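Visit report: Lindari cable handling cell, November 7, 2025

Host: Dehua Qin, process owner. Purpose: review the handling rules before we adopt them at Clalar.

Gripping rules

The written procedure runs to 12 clauses, and clause 3 took most of the morning. A USB cable is held by the cord, below the strain relief, with the plug pointing up. Fingers stay off the metal shell and off the molded housing. The cord must lie in the gap between the pads, in line with the plug — a slight lean is accepted, a bend at the collar is not. 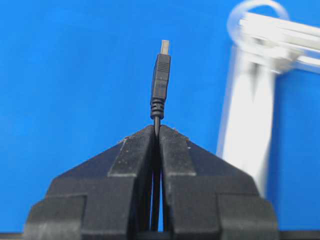

Cleaning and inspection

Finger surfaces are to be wiped after every 100 grips. Dust and pale specks were visible on the upper faces of the fingers. The rule covers the pads only, and I suggested extending it to the tops. Qin will raise this at the April revision.

Records

Each grip gets a log line with force setting and operator initials. The log stood at entry 2266 when we left. Rejected cables are logged separately, under the Gikoretti form.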